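4/2/25

So the spreadsheet is now on its fourth tab, and I think I've finally stopped pretending the arm is the expensive bit. It isn't! Well, it is, but it's the one line I could have written down in March without thinking very hard. It's everything round the edges that keeps growing.

My plan, for anyone new, is one small arm in the kitchen for picking things up and putting them by the sink or in it. I've narrowed it down to two quotes, one from Bremovico and one from Masora. Bremovico want 70 a month on top for the software licence (pounds, before VAT - I did ask). Masora don't charge monthly, but their gripper is sold separately and so is the cable set, and the spare fingers come in packs of three whether you want three or not.

Then there's the mount. I'd put down nothing at all for this, which tells you how much I knew. I've now set aside 300 for a proper floor plate and somebody to fix it, and Noelia Sepúlveda reckons I'll be lucky to get away with that once they've seen my floorboards. She may well be right. I've left the row in yellow.

What I have spent is time, mostly evenings, trying the job out in simulation before handing over any money. You learn an awful lot about reach that way. I'd been measuring from the wall (why?) when I should have been measuring from wherever the base goes, over the front edge of the worktop and across to the far side of the sink. The Masora arm is the shorter of the two on paper, so I want to get that number right before I cross it off.

Yellow thing, double sink, marble worktop:
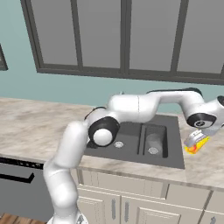
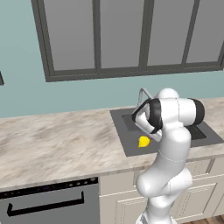 Ville Ahonen wrote back after my last post to say that I should stop comparing arms and ring both firms about repairs, as he once waited 3 months for a wrist joint and paid the carriage both ways. He'd also put a fifth of the total aside before ordering anything, and he wouldn't sign up to a monthly licence without knowing what still works if you cancel it. I hadn't asked Bremovico that one, so it's gone on the list for when I ring them, along with the carriage.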